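Tendusside adds creep frame line for mortar and grout specimens

BUCHANAN, 6/5/18 - Tendusside, a maker of materials testing equipment, has added a line of compression creep frames for mortar and grout to its catalog. The first model, the Zelludow, holds a constant load on a cylinder or prism for up to 300 days and logs shortening of the specimen at set intervals.

The frame uses a spring-loaded column with a hydraulic jack for the initial load. Once the target force is reached, the jack is locked off and the springs carry the load. A load cell under the lower platen reports any drop in force to the controller, which calls for a top-up when the reading falls 2 percent below the set value. The operator then restores the load by hand pump, or the optional motor drive does it without attention.

Teemu Pesonen, who leads mechanical design, said the springs were the slowest part of the project. Earlier prototypes lost force in the first weeks under load, and the supplier changed the heat treatment twice before the coils settled within the tolerance the company wanted.

"A creep test is long, and you can't stop it halfway and start again," Pesonen said. "If the load drifts in week three, the whole curve is suspect. We wanted the force record and the strain record on the same clock."

Strain is read by two displacement transducers mounted on opposite faces of the specimen, on rings that clamp at fixed gauge points. Averaging the two channels removes most of the error from slight bending. A third input takes an unloaded control specimen kept in the same room, so that drying shrinkage can be subtracted from the total. Temperature and relative humidity are logged with each reading.

The controller stores data locally and exports it as plain text files. It can be set to read every minute during loading, then hourly, then once a day. A change of interval does not break the record, and each line carries its own time stamp. After a power failure, the unit restarts on the same schedule and marks the gap in the file.

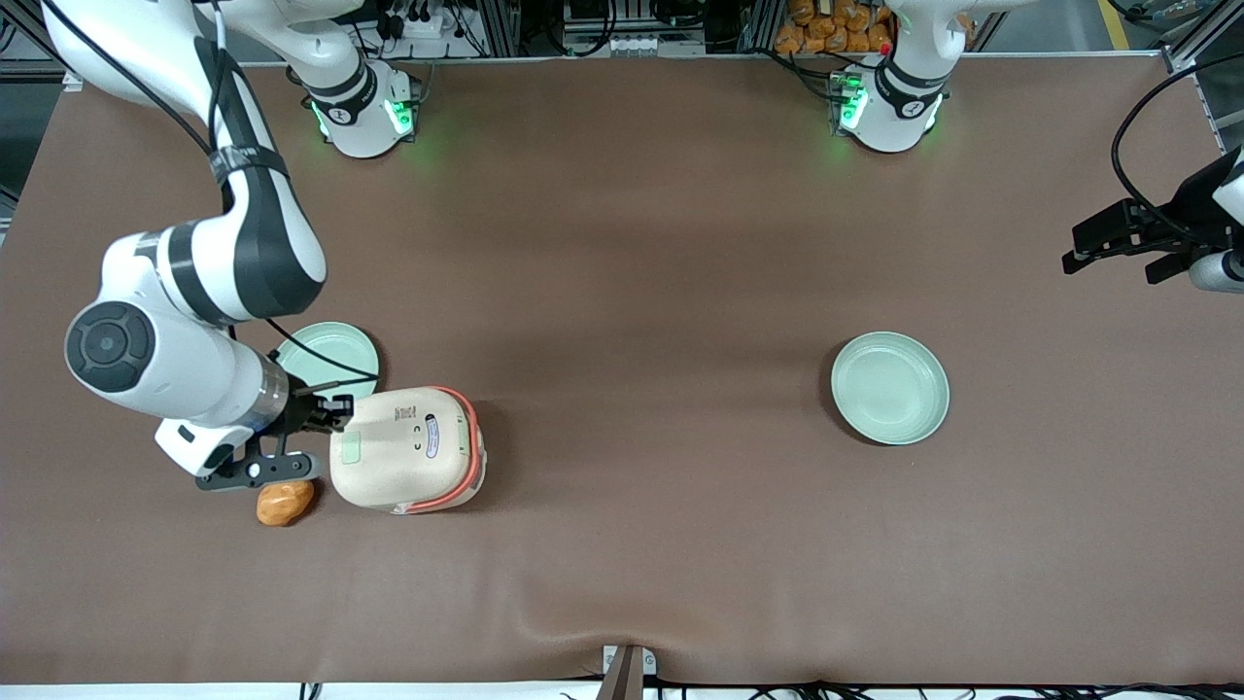 A robot arm with a two-fingered gripper over a cloth-covered work table.

Two sizes are offered. The smaller frame stands on a bench and takes cylinders up to 4 inches in diameter. The larger one is floor-mounted, takes cylinders up to 6 inches, and can be fitted with a second set of platens so that two specimens are loaded in series. Both use hardened steel platens, with a spherical seat at the top. Sealed and unsealed specimens can be tested, and a jacket for temperature control is sold as an accessory.

The smaller frame ships at 1,758 pounds per pallet of two, crated. Buyers of the larger size are asked to check floor loading before delivery, and to allow clear space on both sides for the pump and for access to the transducer rings.

The first units went to a contract laboratory in Busmont, where Orvokki Lappalainen runs long-term testing of repair mortars. Her group had been using older lever-arm frames with dial gauges, read by hand each morning.

Lappalainen said the main change has been in the early part of the curve. "With the dials we had a reading at loading and then the next one whenever someone got back to the frame. Now we have the first hour in detail, and that hour matters for polymer-modified mixes. They move quickly and then flatten out."

She said the lab will keep two of the lever frames running for comparison. One point still under discussion with the manufacturer is the gauge ring, which in her view takes too long to center on specimens with rough sides. Tendusside said a revised ring with longer clamp screws will be supplied to existing customers in October at no charge.

Calibration is done in place. The load cell unplugs from the base and can be checked against a reference cell without removing the column, and the transducers are checked with a micrometer head included in the tool kit. The company recommends calibration before each long test and at least once every 12 months. A certificate is supplied with each new frame.

Ville Kinnunen, in charge of service, said the hydraulic circuit was kept separate from the load column so that seals can be replaced while a specimen is under load. The pump and hoses can also be moved from one frame to the next. A laboratory with 10 frames can work with a single pump if the frames are loaded one after another and the top-ups are done by hand. The motor drive has to be ordered for each frame.

The software runs on an ordinary desktop computer and plots creep strain, shrinkage and specific creep against linear or log time. Several frames can be shown on one screen. Alarm limits for force, temperature and humidity are set for each test, with a message sent by email when one is passed.

Orders for the bench model are being taken now. The floor model follows in October, along with the temperature jacket. Training at the Buchanan plant covers specimen alignment, loading rate and data export, and takes two days. Requests for drawings and foundation details should be addressed to Raili Vuorinen in the sales office.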